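Search the site Search Go

How to Oil a Wooden Tabletop

Reading time: 4 minutes

Oil is the easiest finish to put on a table at home. It goes on with a rag, it doesn't show brush marks, and when it wears thin you can add more without stripping the whole top. It does take patience, and most of the work is in the sanding.

What you need

Sandpaper in a coarse, a medium and a fine grit. A sanding block or a small orbital sander. A can of hardening oil such as tung oil, boiled linseed oil or one of the blended products. I use Grolska Table Oil, but any oil sold for indoor furniture will do. Clean cotton rags, a vacuum with a brush head, mineral spirits, gloves and a dust mask.

Don't use olive oil or other cooking oils. They stay soft and can turn sour after a few months.

Step 1: Find out what is on the table now

Put a few drops of water on the bare-looking part of the top and leave them for ten minutes. If the water soaks in and leaves a dark spot, there is little or no finish left and you can go straight to light sanding. If it stays in beads, there is still varnish, lacquer or wax. Wax comes off with mineral spirits and a rag. Varnish and lacquer have to be sanded or stripped.

Check the underside too. Veneer is thin, and coarse paper can go through it in seconds. If the grain on the edge doesn't match the grain on top, assume it is veneer and start with fine paper only. 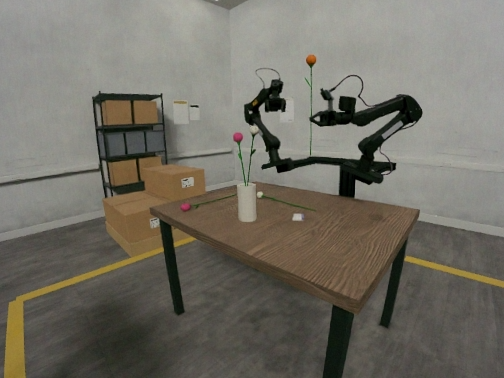

Test any product on the underside or the inside of an apron before you commit. Oil darkens wood, and walnut or old pine can go a lot darker than you expect. Let the test patch dry overnight and look at it in daylight.

Step 2: Sand

For solid wood with an old finish, start at 60 grit. Go with the grain at all times. Keep the sander moving and don't lean on it, or you will get a dip that shows up as soon as the light comes in from the side. Move to a medium grit once the old finish is gone, and finish at 200 or the nearest grit your store carries. Going up to 1000 makes the surface feel like glass, but the oil has trouble getting in.

Vacuum between grits. A single grain of coarse grit left behind will scratch the top all through the next pass. 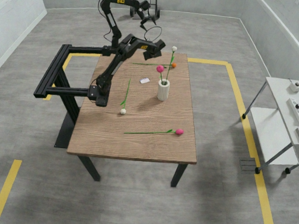 Follow the side-to-side grain on a top like this one.

Step 3: Wipe down

Dampen a rag with mineral spirits and wipe the whole surface. While it is damp you will see any scratches you missed. Sand those out now. Let the top dry fully before you open the oil.

Step 4: First coat

Pour a small puddle in the middle and spread it with a folded rag. Wet the whole surface, including the edges. Wait 15 minutes. Dry patches will appear where the wood is thirsty, usually near the ends of the boards - add a little more there.

Then wipe off everything that hasn't soaked in. Use a clean rag and keep turning it. Oil left on the surface dries to a sticky film, and the only cure is more mineral spirits and a lot of rubbing.

Step 5: More coats

Leave the table overnight, or longer in damp weather. In August I can do a coat a day. Rub down lightly with fine paper, vacuum, and repeat. Three coats are enough for a side table. A dining table should get four or five.

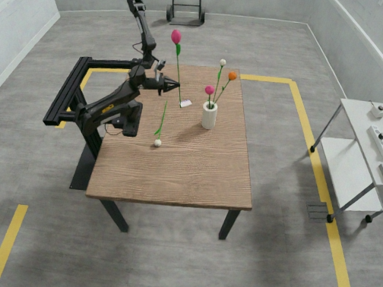
Noeline Bright wrote in to say she skips sanding between coats and uses a gray nylon pad instead, which leaves less dust in open-grained oak. She also thins her first coat with an equal amount of mineral spirits. I tried the pad on an ash top and it worked well. Check the can before thinning, as a few blends don't allow it.

Rags

Oily rags can heat up and catch fire on their own. Lay them flat outdoors until they are stiff, or put them in a metal can of water with a lid. Never leave them in a pile.

Upkeep

Wipe spills soon and use a mat under hot dishes. Once a year, or when water stops beading, clean the top and add one thin coat. Wait a week before putting a tablecloth on it.

Contact | Copyright Wihongi Home Workshop | Back to top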